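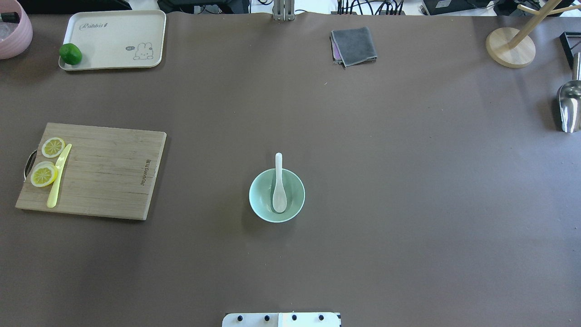 The kitchen table at Mundell, bowl and spoon in the middle.

I should say up front that I went to the Mundell open house mostly for the parking lot barbecue. My cousin had told me about the ribs, I had an empty afternoon, and the place is a 10 minute drive from my door. I ended up spending close to the whole visit indoors, next to a table with a soup spoon on it, and I never did get any ribs.

Mundell is in the old Arsenault building, the long brick one past the rail crossing (if you grew up here, your aunt probably worked there when it was still blankets). They teach robot arms to do kitchen things. You sign in at the front, you get a sticker with your name, and then somebody walks you back in a small group. Ours was led by Murray Gosselin, who talks fast and walks faster, so I lost him twice before we got to the second hallway.

First stop was a room they call the library, which has no books in it. It's a screen with a long list of recorded tries, and you can pick one and watch it play. They have 2805 of them for the kitchen table alone! Each one is a person driving the arms through one small job from start to finish, and the robot's software learns from the pile. Murray played us a bad one, then a good one, and I could not have told you which was which. The difference was a pause before the grip. He said the pauses get learned too, so if the driver stops to scratch his nose, you may end up with a robot that stops for no reason in the same spot. I thought that was wonderful and I've been telling everybody.
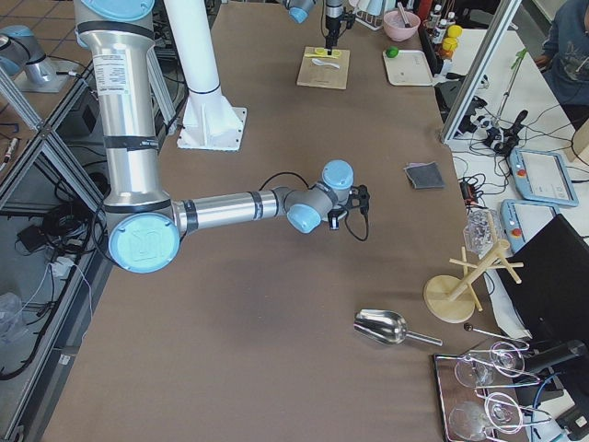
Pornomska, March

Pornomska is what they call the back hall, by the way, and no, I didn't get a straight story on the name. Two people gave me two different ones. It's painted on the door in big letters and it's what they write at the top of every log sheet, so I've put it at the top of this part too.

I had pictured something bigger, like in a car plant. The arms are silver with light blue caps at the joints, really kind of pretty, and they share one long brown table with things you'd find in anybody's kitchen. A mug tree, a scoop, a cutting board, wine glasses on a tray. There are two ways to teach them. You can take hold of an arm and move it yourself, which they call hand guiding, or you can drive it from a seat with a pair of controllers. Mundell used to do everything by hand guiding and now they mostly drive. Florence Landry explained why, and the short version is that when you're leaning over the table pushing an arm, your own sleeves and elbows get into the recording. Also your back hurts.

The job that afternoon was the spoon. Get the gripper down into the bowl, close on the handle, lift, bring it across. That's it! I can do that while arguing with my kids. But a spoon handle leans on the rim and it slides when you touch it, and the gripper has two fingers and no feeling in them (they're working on that, Florence says, with a part from Beltari that was supposed to come before winter). So you have to come in from the right side and at the right tilt, and you have to choose your tilt early, while you're still up high.

They let visitors try on a practice setup across the hall, and of course I put my hand up. You squeeze the controller to close the fingers, and the arm follows your hand just a hair late. It's a bit like steering a boat. My first try I went straight past the bowl. Second try I closed on air. On the third I got hold of the handle, got very excited, lifted too quickly, and dropped it with a clang that made the lady behind me jump. Clem Prendergast, who was minding the controllers, told me to look at the fingers and quit looking at my own hand, and that helped more than anything. I got it on try six. I may have cheered.

What surprised me was how tiring it is. I had maybe a quarter of an hour in the seat and my forearm was sore the next morning. The regular drivers do blocks of 300 tries and then switch jobs with someone at the review desk, where you sit and mark the recordings good or bad. I asked Clem which he liked better and he said driving, before I'd finished the question.

Back in Pornomska we watched for a good long while. The driver went slow over the bowl, and you could have heard a pin drop, all of us holding our breath over a soup spoon.

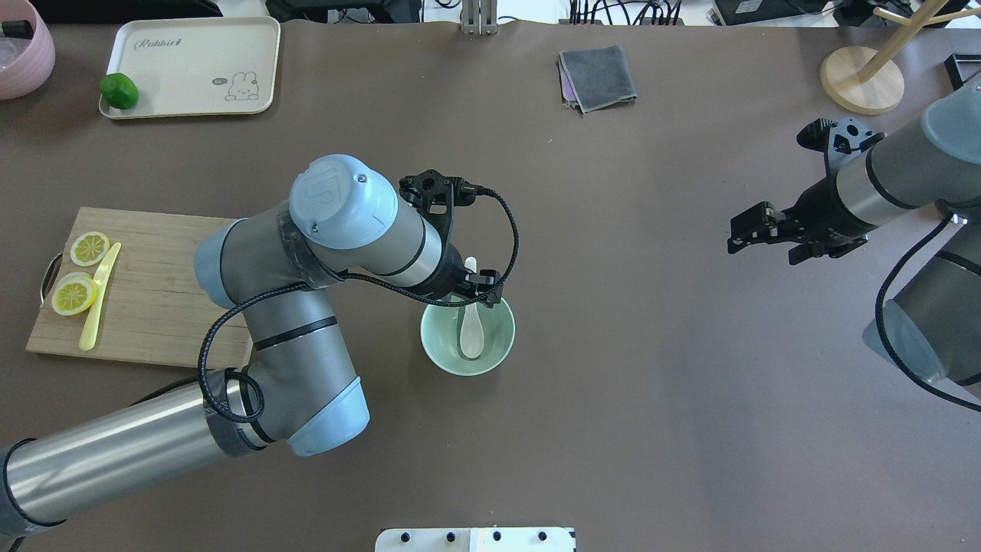
Melina Sarantis wrote to me after I posted the first half of this, and she sees it differently: "I drove arms like these for a year and I'd take hand guiding back tomorrow for anything that leans or slides. With your hand on the wrist you feel the spoon touch the rim. With the controllers you only see it, and you see it late. Sore back and all, my hand-guided spoons were better."

I passed that along to Florence and she wrote back that Melina has a point about feel, and that they still guide by hand for the very first few tries of a new job, to find out where the trouble is. Then they move to the seat. So I guess everybody's a little bit right, and I'd love to try the hand way next time and see for myself. It wasn't open to visitors when I went.

A few practical things if you go. Park on the Arsenault side, the front lot fills up early. Wear short sleeves or push them up, they'll ask you to anyway. The practice seat has a line, so head there first and see the library afterward, which is the reverse of how the tour runs, but Murray didn't mind when a couple of people peeled off. Kids are welcome in the library and the practice room. The cookies by the sign-in desk are the good ones, from Chantal Perron's bakery, and they were gone by three.

My visitor sticker says 1593 on it, under my name. I've stuck it on the fridge next to the school calendar. If anyone else from the afternoon group got the spoon in fewer than six tries, write and tell me how you held your wrist.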